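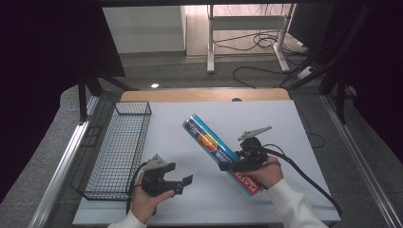
The winter market in Pollcombe closes at four, but the woman I came to meet had sold her last jar of honey before noon. She was folding the tablecloth when I arrived, and she asked me to hold one corner of it. We then sat in her van with the heater on, and she talked for almost two hours.

She has kept bees for 16 years. The first hive was a present from a neighbor who was moving to the coast and could not take it with him. "I did not ask for bees," she told me. "I asked if he had a spare ladder. He said yes, and would I also like a hive."

The first January was difficult. She opened the hive too often, wanting to see if the bees were alive, and every time she let the warm air out. By spring the colony was very small. "I was like a mother who wakes the baby to see if it sleeps," she said. Now she puts her ear against the side of the box and knocks one time with her finger. If she hears a short hum, she goes home.

Today she has 20 hives in two places. Most of them stand behind the old orchard at Kekana, where the owner takes his rent in honey. The others are on a slope above the village, in more wind than she would like. Last year all of them together gave her 587 jars. She writes the number for each hive in a school notebook, and she let me read some pages. Beside one hive she had written only "angry, but good."

I asked her about money, which she did not mind. A jar costs the same as it did three years ago, although glass and sugar have become more expensive. A shop in Aven once offered to take 500 jars every year, with its own label on them. She thought about it for a week and refused. "They wanted every jar to have the same color," she said. "In May my honey is almost white. In August it is like tea. What should I do, paint it?"

People at the market often ask her which one is best for a cough. She says she does not know, and that they should buy the one they like on bread.

She would like to work less. Her knees hurt when she lifts the full boxes, and this spring she will give four hives to a young couple who took her course last summer. They have already visited twice to ask where the boxes should face. She told them southeast, and to cut the grass in front.

Before I left, she found one more jar under the seat, a dark one from August. I tried to pay for it, and she took half the price.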